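How plurals work in English

A noun is a word for a person, a place, an animal or a thing. When there is only one, the noun is singular. When there is more than one, the noun is plural. The plural form is usually made by adding a letter or two to the end of the word.

The basic rule

Most nouns take the letter s.

one boat, two boats
one lamp, two lamps
one river, two rivers

The s can be heard in two ways. After a sound such as p, t or k it is a hissing sound, as in cups, hats and socks. After most other sounds it is a buzzing sound, like z, as in beds, dogs and trees. The spelling is the same in both cases. Put two fingers on your throat and say "hats", then "beds". In "beds" the throat keeps buzzing to the end of the word.

Words that end in y

Look at the letter before the y. If it is a vowel (a, e, i, o or u), add s.

one key, two keys
one toy, two toys

If it is a consonant, take away the y and write ies.

one baby, two babies
one story, two stories

Names of people and places do not follow this second rule. The name keeps its y. If there were two towns called Ledby, they would be two Ledbys.

Words that end in f or fe

Some of these words change the f to v and add es.

one leaf, two leaves
one knife, two knives
one shelf, two shelves

Others keep the f and add s: roofs, chiefs, cliffs. A few may be written either way. Both scarfs and scarves are correct, and so are hoofs and hooves. There is no sure test for this group. The words have to be learned.

Words that end in o

Many take s only: pianos, photos, zoos. Some take es: potatoes, tomatoes, heroes. Use a dictionary if you are not certain.

Words that change inside

A small number of very old words do not add s at all. The vowel in the middle changes.

one foot, two feet
one goose, two geese
one mouse, two mice

Child becomes children and ox becomes oxen. The en ending was once much more common in English than it is now.

Words that stay the same

Sheep, deer and aircraft have one form for both singular and plural. The rest of the sentence shows which is meant. "The sheep is asleep" is about one animal. "The sheep are asleep" is about more than one.

Words that are always plural

Trousers, shorts, scissors and glasses have no everyday singular form. We write "my trousers are blue", even for one garment. To count them, use the word pair: one pair of trousers, two pairs of trousers. The word clothes is always plural too, but it cannot be used with a number. We do not say "three clothes".

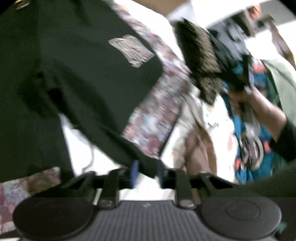

Clothes: a plural word with no everyday singular.

Try these

Write the plural of each word: fox, penny, wolf, tooth, radio, deer, monkey.

Answers: foxes, pennies, wolves, teeth, radios, deer, monkeys.

Text by Þórey Kárason, checked by Bent Grímsdóttir. Urkura word pages, sheet 16. Last changed 09/08/2020.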